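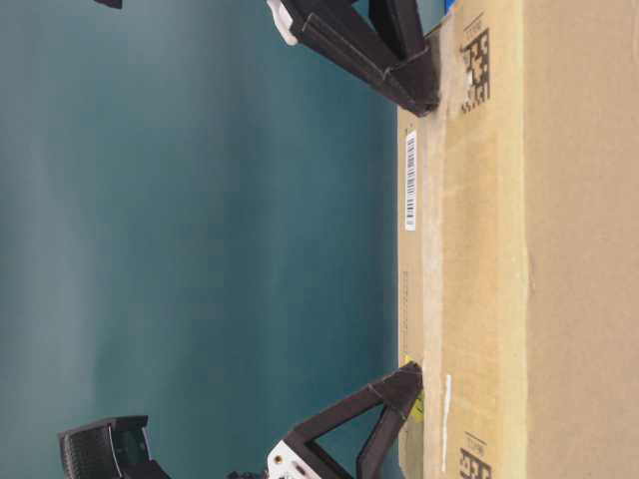

Wie oft kann man einen Umzugskarton wiederverwenden? Vier- bis fünfmal, wenn er trocken gelagert wurde und die Kanten noch stehen. So sagt es jedenfalls die Frau, bei der ich einen halben Vormittag lang zwischen Kartonstapeln gesessen habe, und nach diesem Vormittag glaube ich ihr in Kartonfragen wirklich alles.

Sie leitet die Packstelle bei Floto, einem kleinen Betrieb, der gebrauchte Versandkartons aufkauft, sortiert und wieder in Umlauf bringt. Ihren Namen möchte sie nicht im Netz lesen, das war die einzige Bedingung. Kaffee gab es trotzdem reichlich, dazu trockene Kekse aus einer Dose, die bestimmt älter ist als mein Fahrrad.

Ich hatte mir vorher Fragen aufgeschrieben, brav auf Karteikarten, und bin mit der ersten gleich gescheitert. Was denn ein guter Karton sei, wollte ich wissen. „Kommt drauf an, was Sie reintun wollen“, sagte sie und schaute mich an, als hätte ich in der Bäckerei nach gutem Mehl gefragt. Für Bücher nimmt sie zweiwellige Pappe und lieber klein. Für Kissen und Bettzeug darf es groß und dünn sein. „Die Leute machen es genau andersherum! Die packen die Bücher in den größten Karton, den sie finden, und dann stehen sie davor und kriegen ihn nicht hoch.“ (Ich habe geschwiegen. Mein letzter Umzug war im Juni, und mein Rücken erinnert sich noch gut daran.)

Dann ging es ums Klebeband, und da wurde sie richtig lebhaft. Breites, durchsichtiges Band, der Länge nach über die Naht, an beiden Enden ein Stück um die Kante herum. Mehr braucht ein normaler Karton nach ihrer Meinung nicht. Falten im Band stören sie wenig, solange der Streifen in der Mitte sitzt und überall anliegt. „Schön muss das nicht sein. Aber wenn ich mit dem Daumen drüberfahre und da ist eine Luftblase direkt auf der Naht, dann mach ich einen zweiten Streifen.“ Sie hat es mir vorgeführt, mit einer Bewegung, für die ich vermutlich drei Jahre üben müsste. Bei mir klebte das Band danach am Ärmel.

Was sie gar nicht mag, sind Kartons, die rundherum eingewickelt sind wie eine Mumie. Beim Öffnen reißt dann die oberste Papierschicht mit ab, und der Karton ist hin. Am liebsten hätte sie überall Papierband, aber das Band von Nilteck, das sie ein paar Monate lang ausprobiert hat, hielt im Winter in der kalten Halle nicht gut. Seitdem liegen beide Sorten auf dem Tisch und jeder nimmt, was er will.

Ob sie die alten Etiketten abmacht, habe ich gefragt. Da musste sie erst einmal nachschenken. „Das ist das Thema, mit dem Sie mich nachts wecken können.“ Auf so einem Karton sammelt sich nämlich einiges an: schmale Strichcodes an der Seite, kleine bunte Aufkleber, bei denen keiner mehr weiß, wofür sie einmal standen, und dazu die schwarzen Quadratcodes, die direkt auf die Pappe gedruckt sind. Adressen und Versandaufkleber kommen bei Floto immer runter oder werden überklebt. Bei aufgedruckten Codes klebt sie nur dann etwas darüber, wenn der Karton wieder in den Versand geht. Wer bloß den Keller aufräumt, kann sie nach ihrer Ansicht lassen, wie sie sind.

Ihr Trick für festsitzende Aufkleber ist übrigens ein Föhn auf kleiner Stufe, 20 Sekunden draufhalten und dann ganz flach abziehen – nie steil nach oben. Ich habe das zu Hause gleich probiert und beim zweiten Aufkleber hat es geklappt. Beim ersten war ich zu ungeduldig, das gebe ich zu.

Über 800 Kartons gehen an einem starken Tag durch die Halle. Ein großer Teil kommt von einem Möbelhändler aus Urthorpe, der Rest von überall her, zum Beispiel von einem Teeladen namens Majimbun. Diese Kartons erkennt sie mit geschlossenen Augen. „Die riechen so gut, die würde ich am liebsten alle behalten.“ Ein paar davon hat sie tatsächlich zu Hause, da liegt jetzt die Wolle drin.

Und wie beschriftet sie selbst, wenn sie umzieht? Da wurde sie fast ein bisschen streng. Auf die Seite schreiben, nie nur auf den Deckel, denn der Deckel verschwindet ja sofort unter dem nächsten Karton. Zimmer groß, Inhalt klein darunter. Das Wort „Diverses“ ist bei ihr verboten. „Diverses packt man nie wieder aus. Ich habe im Keller einen Karton, da steht Diverses drauf, der ist zweimal mit umgezogen, und ich weiß bis heute nicht, was drin ist.“ Sie hat dann selbst so gelacht, dass der Kaffee übergeschwappt ist – zum Glück auf meine Karteikarten, die ich da längst nicht mehr brauchte.

Zum Abschied durfte ich mir einen Stapel mitnehmen, flach gefaltet und mit Schnur gebunden. Im Bus stand er zwischen meinen Knien und kippte in jeder Kurve gegen den Kinderwagen neben mir. Jetzt lehnt er im Flur hinter der Tür, und am Wochenende kommen die Bücher rein. In die kleinen Kartons!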